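Granström Wrist Cam Kit, sold by Osard

I've had the Granström wrist cam on my own bench arm since September, so I'm going to talk you through it the way I would at the shop counter. It's a small camera and a bracket that bolts on behind the gripper, and you get to see what the fingers are headed for!

What's in the box: the camera, the bracket, 13 screws (you'll use fewer, keep the spares), a 2 m cable and a little card with the setup steps. It fits the Flumier two-finger gripper straight away. For the Cisesel you'll want adapter plate 831, which we stock.

The thing I like most is how it handles dull surfaces. Pale gray panels are a pain for a lot of cameras, and I wanted to be able to pick out scuffs, thin streaks and stray white specks while keeping the fingertips in sight along the bottom.

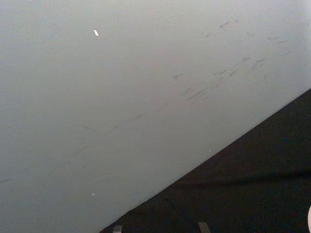

Erzsébet Simon wrote to us that the fine marks come through well enough for her checks, but she'd like a longer cable, and she found the focus ring stiff until she had turned it back and forth a few times. Fair on both counts. Mine was stiff too (a dry cloth gives you a better grip on it), and a longer cable is on order.

Mounting took me one Sunday morning with coffee breaks. Leave the gripper open while you set the angle, then close it and check again before you tighten the last two screws. I forgot that the first time and had to redo the lot.

Bracket and cable are also sold separately. Spare lens covers come in black only.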